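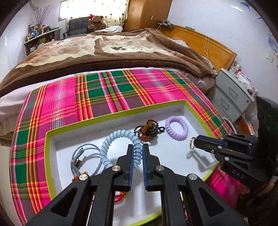
Software Engineer, Demonstration Data and Policy Tooling
Stedar, Nillisitz
Full time, permanent contract
Posted Jul 2, 2024

Stedar is a software company in Nillisitz. We write the programs that take recordings of hand-held grippers and prepare them for training of robot policies. Our main product has the name Davarex. It reads the video from the gripper cameras, calculates the path of each gripper in space, finds the moments when the fingers open and close, and gives out a clean episode which a learning team can use the same day.

We are looking for one engineer to join the Davarex group. The group has 9 people now. The position became open in February, when we divided the old pipeline team into two, and we have waited with the advertisement until the tasks were clear.

What the work is about

Most of our customers record in ordinary homes. The operators hold one gripper in each hand and do small tasks with small things: hair ties, key rings, bracelets, cables, spoons, socks. This is good material for learning and difficult material for software. The objects are thin, they get tangled, and they look different each time somebody puts them down. A blanket or a tablecloth with a strong pattern gives the tracker many points to follow, but the cloth also moves when a hand leans on it, and then the points are wrong together.

At the moment we have these problems on our list:

The two grippers are tracked each one alone, and afterwards we bring both paths into one coordinate system. When one gripper sees very little of the room, the connection between them drifts. We would like to estimate both at the same time, using also the frames where one gripper can see the other.

The finger opening is read from the image. It works well with empty fingers. With a thin ring or a cord between the pads, the reading is nearly the same as for closed fingers, and the label "holding" or "not holding" comes out wrong too often. A person corrects it now by hand.

The cutting of long recordings into episodes follows fixed rules. The rules were written for kitchen tasks, where there is a clear pause between two actions. For sorting tasks there is often no pause.

The review tool is slow. It loads the full video before it shows the first frame, and our reviewers have told us this many times.

You will not have to solve all of it in the first year. In the first months you would take the second problem, together with a colleague who knows the old code, and after that we decide together.

Your tasks

Develop and maintain the grasp state estimator in Davarex, from the image to the final label.

Write the tests for it. We keep a fixed set of 677 episodes which were checked by hand, and every change to the estimator must be run on this set before it is merged.

Work on the path estimation with the tracking people when they need a second pair of eyes.

Speak with the reviewers each week and look at what they had to correct. Please take this point seriously, it takes half a day and it is a fixed part of the job. 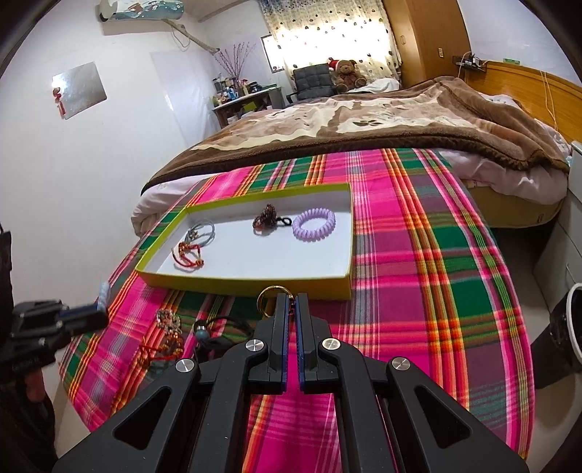 Replay episodes on our two test arms and find out why a replay went wrong. Sometimes the reason is in the path, sometimes in the timing between the two cameras, and sometimes the arm simply can't reach the pose that a human wrist can reach. You should enjoy this kind of search, because there is a lot of it.

Write short documentation for customers. Somebody will read your English before it goes out, so don't worry if it is not perfect. Ours isn't either.

What you should bring

Good Python and good C++. The slow parts of the pipeline are in C++ and the rest is in Python. If you are strong in one and can read the other, please apply anyway.

Practical experience with camera geometry: calibration, lens distortion of wide lenses, rolling shutter, pose from points. You should be able to explain on paper how you would find out that a calibration is bad.

Some experience with training of small image models, and with the less pleasant half of this work, I mean the labels.

Patience with data from real rooms. A recording may have bright daylight from a window in one second and a dark wardrobe door in the next one.

English for daily work. The team speaks several languages at lunch, but all meetings and all code comments are in English.

Good to have, but we don't require it

Work with visual-inertial odometry or with bundle adjustment for more than one camera.

Knowledge of motion planning for two arms, above all collision checking in narrow spaces.

Experience with imitation learning, also from a university project.

Web front end. The review tool is waiting for someone who likes it.

We don't ask for a particular degree. In the group we have people from surveying, physics, film editing and computer science. If you learned the work outside of a university, write us what you built and how you knew that it was correct.

How we work

The office is in Nillisitz, in the Panasiuk building, on the side of the river. The test arms stand on the ground floor and the desks are one floor above. You can work from home two days per week, and more in weeks when you don't need the arms. We would like to have you in the office for most of the first two months, as the estimator is not well documented and it is much easier to ask at the next desk.

We merge small changes. Each change is read by one other person. When a customer finds a mistake in our labels, we write down what happened and send it to that customer, also when it is unpleasant.

All recordings come from homes and workplaces of people, and we treat them in this way. Reviewers and engineers work with them only on company machines. You can't take episodes with you for a talk or a portfolio, unless the customer gave written permission. If a recording shows a letter, a face or a screen with private content, it is reported and masked before anyone continues with it. You will get an introduction to these rules on the first day and you will sign them.

There is no night duty. Large customers have a telephone number for urgent questions and it is answered in office hours only.

What we offer

A permanent contract after the trial period of four months.

Full time is 40 hours. Part time from 32 hours is possible for this position, please tell us in your letter.

Thirty days of vacation, and the office is closed between Christmas and New Year in addition.

A budget for one conference or course per year, travel included.

Help with moving to Nillisitz, with the paperwork, and with a language course if you want one. We can sponsor a work permit. From our experience it takes some months, so the starting date is flexible for applicants from far away.

The salary range is sent to every applicant with the first answer, before any interview.

How to apply

Please send one PDF with your CV and a letter of one page through the form on our careers page. In the letter we would like to read about one time when your data was wrong and how you noticed it. Links to code are welcome. Photos, date of birth and family status are not needed and we ask you to leave them out.

After this there are three steps. The first is a telephone call of half an hour, mostly for your questions. The second is a small exercise: you receive 8 short episodes with gripper labels, some of the labels are wrong, and you write us which ones you don't trust and how you would find more of this kind. You don't need to write a full program. Please stop after three hours, also if you are not finished, and tell us what you would do next. We pay 170 euros for the exercise, independent of the result. The third step is a visit in Nillisitz or a video call with the group, where we go through your exercise and you can see the arms in operation.

Every applicant gets an answer, normally within two weeks. If we say no after the exercise, we write you the reason.

Applications are read in the order in which they arrive, and the advertisement stays online until the position is filled. Recruitment agencies are kindly asked not to contact us.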